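Pre-Trial Inspection Checklist, Two-Arm Gripper Comparison
Simulation cell and bench cell, Nilleddale site
Checklist no. 2634
Date of inspection: 20 June 2024
Configuration A: Mitora gripper on both arms
Configuration B: Dralura gripper on both arms
Controller: Sauerland, same unit for both configurations

Please mark each point OK, NOT OK or N/A. When the mark is NOT OK, a comment is obligatory. I wrote the comments so that a person who was not present can repeat the check.

Section 1. Bench cell, power off

1.1 Main switch locked, key removed. OK
1.2 Emergency stop buttons free to reach from both sides of the bench. NOT OK
Comment: The left button was behind a cable drum. The drum was moved to the wall and I checked again. Now it is OK, but I leave the first mark as it was.
1.3 Mounting screws of both grippers tight. OK
Comment: For Dralura the screws are longer. Please do not mix the two bags.
1.4 Finger surfaces without cracks or loose pieces. NOT OK
Comment: Mitora, left arm, lower finger has a small crack near the joint. Finger replaced from stock. The old one is in the red box and must not be used again.
1.5 Cables have enough length for full wrist rotation of 360 degrees. OK for A, NOT OK for B
Comment: In configuration B the cable becomes tight before the turn is finished. Until we have the longer cable, the wrist is limited in the controller. See 2.4.

Section 2. Bench cell, power on, reduced speed

2.1 Both arms stop when the emergency stop is pressed. OK
2.2 Both arms stop when only one arm reports a fault. OK
Comment: This was not so in January, when the second arm continued its motion. The new setting in the Sauerland controller must stay switched on. Please check it after every update.
2.3 Gripper keeps its hold after emergency stop. OK for A, NOT OK for B
Comment: Dralura opens when power is cut. For light plastic objects I accept this. For anything with glass or metal, configuration B is not allowed.
2.4 Wrist limit active in configuration B. OK
2.5 Housing temperature after the warm-up program is acceptable to touch. OK

Section 3. Simulation, before the runs are released

3.1 Same room, same objects and same start positions loaded for A and B. OK
3.2 Contact between finger and object is calculated, no passing through. OK
Comment: I looked at this with slow playback, for the cup and also for the drawer handle.
3.3 Random seed written in the log. NOT OK
Comment: Missing for configuration B. The first 115 runs of B cannot be repeated exactly, so I took them out of the comparison. They will be made new.
3.4 Number of valid runs per configuration is 1000. N/A
Comment: Open until 3.3 is solved.
3.5 Collision between the two arms is reported as a fault and not only as a warning. OK
3.6 Drawer task: one arm at the drawer front, the other arm at the cup inside. Distance between the arms and to other objects checked. OK with remark
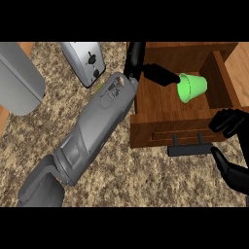
Comment: The cup lies on its side with the rim to the left, and the gripper tip is at the rim. The second arm has its fingers spread around the front and the handle. The handle end of the vacuum cleaner is directly under the first arm, so I ask that the return path goes up first and only then to the side. Please do not remove the vacuum cleaner from the floor. We want to know how the planner works with an obstacle in this place.

Reply from the simulation group: We agree with the path going up first, but we would not mark 3.6 as OK yet. The drawer can still slide when the second arm makes a small correction, and then the first gripper is pushed against the side wall. In our opinion the force limit of the second arm should be the same in A and B before anybody compares the results. At the moment B has the higher limit.

Comment to the reply: Accepted. I checked the files and the limits are different. Mark 3.6 is changed to NOT OK. I will set both to the lower value and repeat the point.

Section 4. Release

4.1 Bench cell, configuration A: released at reduced speed.
4.2 Bench cell, configuration B: released at reduced speed, only light plastic objects, wrist limit active.
4.3 Simulation, configurations A and B: not released. Open points are 3.3, 3.4 and 3.6.
4.4 Next inspection: after the longer cable is mounted. Sections 1 and 2 must then be repeated completely for configuration B.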